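Orkel white table, 3 months in

Bought in October for our shared workroom. The top is flat and wipes clean, and the cable grommet has a metallic rim - small, but fine for a lamp cord. A framed deer silhouette leans at the back and still leaves space to work.
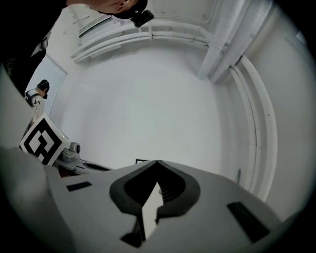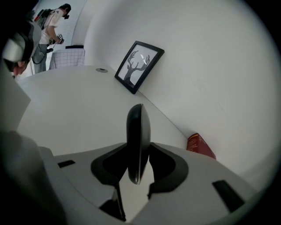
Yoga Yusof replied that the Orkel top marks easily under hot mugs and a mat is worth buying. I use one now. Four stars, mainly for the slow delivery.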